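Früher ins Bett, bitte!
Warum ich mit Anfang vierzig das Schlafen neu gelernt habe

Ich war nie eine gute Schläferin. Meine Mutter erzählt heute noch gern, dass ich als Kleinkind nachts um zwei im Gitterbett stand und sang – laut, und immer dasselbe Lied.
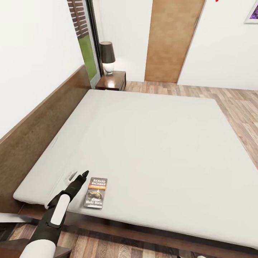 Mit dem Singen habe ich irgendwann aufgehört, mit dem Wachliegen leider nicht. Im Studium fand ich das noch schick (nachts schreiben, morgens Kaffee, mittags wieder fit), aber spätestens mit Job und Familie war der Spaß vorbei. Im letzten September saß ich in einer Redaktionskonferenz und konnte mich partout nicht an das Wort »Kühlschrank« erinnern. »Das kalte Ding in der Küche«, habe ich gesagt. Alle haben gelacht, ich auch, und auf dem Heimweg habe ich in der Straßenbahn geheult.

Also gut, dachte ich, dann lerne ich das jetzt eben. Andere lernen Italienisch!

Ich habe zuerst alles gekauft, was man kaufen kann. Lavendelspray, Ohrstöpsel aus Wachs, eine Schlafmaske, die mir jede Nacht auf die Nase rutschte, und einen Tee, der nach nasser Wiese schmeckte. Mein Mann hat das alles tapfer mitgerochen. Geholfen hat nur der Tee, und das auch bloß, weil ich beim Warten auf das kochende Wasser endlich mal kein Telefon in der Hand hatte.

Auf die richtige Spur gebracht hat mich dann ein Wochenendkurs bei Valtteri Halonen. Er kommt aus Finnland, gibt seine Kurse in einem alten Gasthof namens Studanel und redet so langsam, dass man schon bei der Begrüßung gähnt. Wir waren eine bunte Runde: eine Krankenschwester im Schichtdienst, ein frischgebackener Vater, ein pensionierter Lehrer, der seit der Pensionierung um vier Uhr früh aufwacht und dann die Zeitung von gestern noch mal liest.

Valtteri hatte drei Regeln für uns, und die erste hat mich richtig geärgert. Jeden Morgen zur selben Zeit aufstehen, auch am Sonntag. Auch am Sonntag! Ich habe sofort die Hand gehoben und gefragt, ob Ausnahmen erlaubt sind. »Natürlich«, sagte er, »wenn es brennt.« Die zweite: erst ins Bett gehen, wenn man müde ist, und wieder aufstehen, wenn sich nichts tut. Und die dritte, an der ich bis heute scheitere: im Bett wird nicht gearbeitet, nicht gescrollt und nicht gestritten. Mein Mann und ich streiten jetzt in der Küche, da ist es kälter und wir werden schneller fertig.

Die ersten zwei Wochen waren furchtbar. Ich saß nachts im Bademantel auf dem Sofa und las ein Buch über den Deichbau, das mir mein Schwiegervater mal geschenkt hatte (ich weiß inzwischen sehr viel über Deichbau). Morgens klingelte der Wecker trotzdem. Ich war unausstehlich, und meine Tochter hat mir einen Zettel an die Badezimmertür geklebt: »Mama bitte erst nach dem Kaffee ansprechen.«

Irgendwann in der dritten Woche bin ich dann über dem Deichbuch eingeschlafen. Am nächsten Abend wieder. Inzwischen liege ich an schlechten Tagen noch bis zu 4 Mal in der Nacht wach, an guten gar nicht, und die guten werden mehr. Das Lavendelspray benutzt jetzt meine Tochter für ihre Turnschuhe.

Valtteri habe ich neulich eine Postkarte geschrieben. Seine Antwort kam prompt und bestand aus einem einzigen Satz: Ob ich denn am Sonntag auch aufgestanden sei? Bin ich. Meistens.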